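Coltura Shared Workshop: Monthly Walkthrough, February
Walked by Renata Fuentealba, with Toàn Ngô holding the flashlight
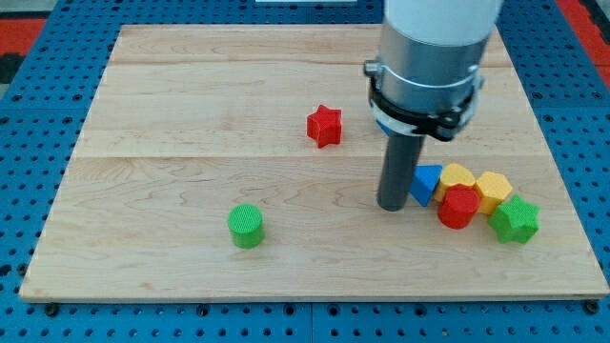
Same form as last month. Marks are OK, FIX, or WATCH. WATCH means I don't like it and can't prove anything. Comments are mine unless initialed.

ENTRANCE AND EXITS

Front door opens fully, latches by itself: OK
It latches with a bang, but it latches.

Back door clear, inside and out: FIX
Inside is clear. Outside there's a pallet leaning on it, which makes the push bar a suggestion. Moved the pallet. Please consider this the last time I move the pallet.

Exit signs lit: OK
Both of them. Pressed the test buttons and they stayed on.

Walkways 40 inches wide: WATCH
Measured at the narrow spot by the lumber rack and got 40 exactly, after Toàn pushed in a stool. A walkway that depends on a stool is going to fail one of these days.

FIRE

Extinguishers on hooks, gauges in the green, tags current: FIX
There are 4. Three are fine. The one by the finishing room was on the floor holding the door open. It's back on its hook, and the door now has a rubber wedge, marked DOOR.

Oily rags in the lidded can: FIX
Can was empty. Rags were on top of the can. I admire the effort of getting that close. Laid them flat outside to dry and left a note with a drawing of a lid being lifted.

Smoke alarms: OK
Tested at 8 a.m., before anyone had headphones on. Hạnh Sầm had headphones on. She heard it anyway.

Space heater three feet from anything: WATCH
It was three feet from anything at the time of inspection. The warm patch on the side of the scrap bin suggests it had other plans earlier in the morning.

ELECTRICAL

Cords free of cuts, tape, and optimism: FIX
Orange extension cord has tape on it again. Fresh tape, nicely wrapped. Cut the plug off so it can't be rescued a third time. A new one is on the order list.

Power strips not plugged into power strips: FIX
Two deep behind the sharpening station. The label printer, the radio and somebody's coffee maker were all on the far end. The coffee maker was very popular and I was not, for most of the morning.

Panel door closed, nothing stored in front: OK
First time since I took over this form. I checked twice.

MACHINES

Table saw guard and riving knife on: OK

Band saw guard set to the work: WATCH
Guard was all the way up. It goes down. There's a knob. Thoa Phan will cover the knob at the next orientation.

Drill press chuck key removed: FIX
It was in the chuck. I've said what I have to say about this in November, December and January.

Dust collector bag: FIX
Full, and has been for a while, judging by the shape. Emptied. Toàn got the worst of it and would like that on the record.

Emergency stops: OK
All 7 pressed and reset. One is sticky and needs a proper thumb.

HAND TOOLS AND PROTECTION

Chisels stored edge down or capped: OK

Safety glasses at the door: WATCH
Plenty of glasses, most of them too scratched to see a wall through. Keep the clear ones, toss the frosted ones.

First aid kit stocked: FIX
Gauze, wipes, gloves, burn gel all there. Small bandages gone, as usual. There are 40 of the enormous kind that would cover a knee. Thảo Khúc is picking up small ones.

Eyewash bottle in date: OK
Expires in April, so it will be a FIX by the time anyone reads this far.

FLOOR AND RESTROOM

Floor dry, swept, no trip hazards: WATCH
Swept toward the wall and left there. The mat at the sink curls up at one corner.

Hot water and soap: OK
Soap is the gritty orange kind. There have been complaints. It stays.

OPEN FROM LAST TIME

Loose ceiling tile over the lumber rack: still loose.
Missing bolt on the vise: replaced (T.N.).
Ladder with the bent foot: it was tagged out in January. The tag is still here. Whoever has the ladder, please bring it back so we can throw it away.

Next walkthrough is in March, 8 a.m., and Thoa has the flashlight.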